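Learning to leave things unfinished

Oct 22, 2019
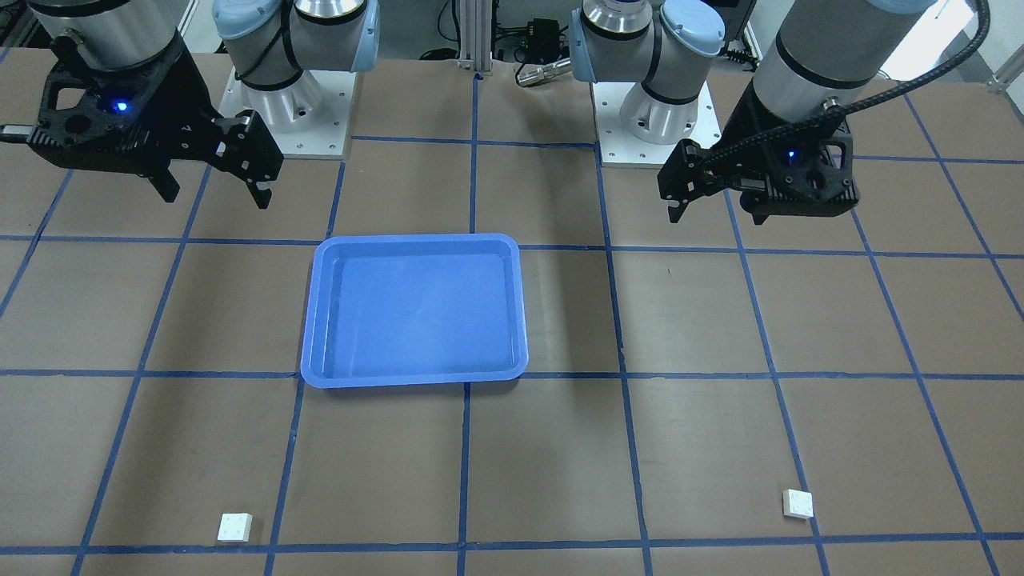
A light blue tray on brown paper and blue tape.

I have a habit that I brought with me when I moved to this country, and I want to write about it while the evening is quiet. I finish everything. I finish the soup that I do not like. I finish the book that bores me from the second chapter. When I was a child in Rashti, my grandmother said that a thing left in the middle comes back at night and sits on your chest. I believed her, and I think a part of me still believes.

In June I began a translation of her letters. She wrote them to her sister, who lived in Bosunley for many years, and after both of them were gone the letters came to me in a biscuit tin. My idea was simple. I would translate one letter each evening, and before winter my daughter could read all of them in English. She understands our language when it is spoken, but the handwriting is too difficult for her.

I did five letters quite fast. Then I came to the sixth and I stopped.

In this letter my grandmother uses the word "fliso." I write it with a small letter, but in our house it was always pronounced like it had a big one. It was the hour after lunch when the shutters were closed and no one was permitted to speak. It was also the mood of that hour, a little sad and a little sweet, with flies. She writes to her sister, "I have had Fliso in me since you went." I tried "nap." I tried "the quiet." I tried a whole sentence of explanation, and it read like the paper that comes folded inside a box of medicine. For roughly three weeks I opened the notebook, looked at this line, and closed it again.

My husband told me to skip it and continue. For him this is easy. He has a bicycle in the hallway with one wheel, and he walks past it every morning with a peaceful face.

At last I did what he said, but in my own way. I left the word as it is, without a note, and I went to the seventh letter. It was about the price of lamb and a quarrel over a carpet, and I enjoyed it very much. My grandmother could be quite wicked about carpets. If I had stayed with the sixth letter, I would not have met her in this mood until next year, maybe.

Since then I practice in small matters also. I left half of a crossword on the train. I returned a novel to the library with two chapters to go, and the man at the desk asked if I liked it, and I said "not enough," and I felt my ears become hot. I did not iron the pillowcases. The soup I still finish, I must admit. To throw food away is another question and I am not ready for it.

Yesterday my daughter read the first letters at the kitchen table. When she arrived at the line about Fliso she did not ask me what it means. She read it aloud two times, with the correct sound, and then she turned the page. I was washing a pot and I did not say anything.

Tonight I have the letter about the ferry to Bomarine, which is long and has a water stain over the middle part. I will see how far I come before bed.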